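Day trips from a small town, and how one family plans them

The woman who keeps the Gerow day-trip list has lived in the area for 4 years and has two children, now seven and ten. The list began as a sheet of notebook paper on her refrigerator. It has grown into a set of pages that other families print out and take along, with a short entry for each stop and a note on where to park.

"We moved here without knowing a single thing to do on a free afternoon," she said. "I asked at the library and they gave me a map of the county. I started at the edge nearest our house."

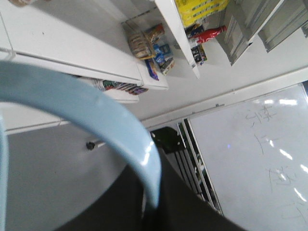
GEROW, November

Most of the stops on her list are within an hour's drive. The longest is the old mill at Pronlow, where the water wheel is still in place but no longer turns. She has been there in every season and likes it best after the leaves are down.

"In summer you can't see the race from the path," she said. "In November you can follow it all the way up to the pond. The kids walk on the wall and I tell them to get off the wall."

Her one rule is a single main stop per trip. On an early outing she tried to fit in the mill, a cave and a train museum between breakfast and supper, and the family reached the museum ten minutes after the doors were locked.

Lunch is packed at home – sandwiches, apples and a jug of water – and eaten wherever there is a table. She leaves money for one treat on the way back. At Pronlow that means the pie counter across from the post office, which takes cash only.

The stop she gets the most mail about is the Sæther lookout tower, which has 228 steps and stands at 3,115 feet. The stairs are open metal grating, and her younger child would not climb past the second landing on the first visit.

"We sat there and ate our crackers and came down," she said. "The next spring he went to the top and wanted to do it again. I did not want to do it again."
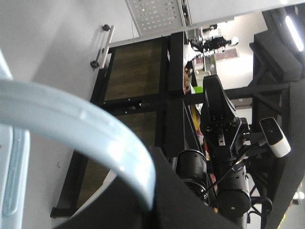 She writes each entry the same evening, while she still remembers which turn was unmarked. Directions take up most of the space. Phone maps lose their signal past the Ondex road, so she writes down landmarks: a church with a green roof, a feed store, the second bridge after the feed store. When a landmark changes, readers let her know, and she corrects the page.

Admission at most places is free or close to it. The tower has a box at the trailhead that asks for 5 dollars a car. She keeps small bills in the glove compartment.

Asked what she would suggest to a family that has just moved in, she named the short loop below the Pronlow dam. It is flat, it has a restroom at the parking lot, and a stroller will make it as far as the footbridge.

"Go in the morning," she said. "The lot is small, and by eleven the fishermen have it."

She has not decided on the next trip. The older child is asking for the cave, which closes for the winter at the end of the month, and the younger one wants the tower.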